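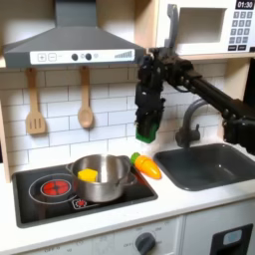 Play kitchen notes, 2023-03-25

Right, writing this down before I forget what we agreed, because Evanthia Tzavaras is off for the rest of March and I'm the one who'll have to answer questions!

Spent most of the morning going through the small parts for the Kouris set. The box says 98 pieces and I'm taking its word for it. What I did do is sort everything into three trays: food, blocks, things that hang. The food tray is already too full, so the bread and the big fruit have gone into the Isberg drawer (second one down, the one that sticks).

Labels are done for the trays. I used the leftover Plultorura sheets, which peel off cleanly but curl at the corners, so if you see one on the floor just press it back on. Glykeria wants them in a bigger font. Fine by me, but she's printing them.

Hooks: the spare bag from Iditz came in, order 714, and they're a hair wider than the old ones. I tried one in my hand against the spoon handle and it seemed okay. I haven't put any of them up yet. Will do it when there are two of us, one to hold and one to screw.
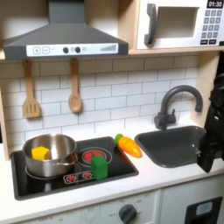 My real question is still where things are supposed to live when we pack up for the day. Glykeria Antoniadis thinks every tool should go back in a tray, and I think anything with a home on the kitchen should stay on the kitchen. The slotted spatula and the spoon look right hanging there against the tile, and it saves a tray. Blocks are another story, they wander. There was a yellow one in the steel pot, and I'd like the rule to be that pots get tipped out before the lids go in the cupboard list.

Oh, and the display on the microwave reads 01:30, so please stop writing "clock wrong" on the fault sheet (you know who you are). I've crossed it out twice.

Still to do: 13 felt pads for under the trays, a new pencil for the fault sheet, and somebody needs to look at that drawer. I waxed the runner and it's a bit better, but it wants taking out properly.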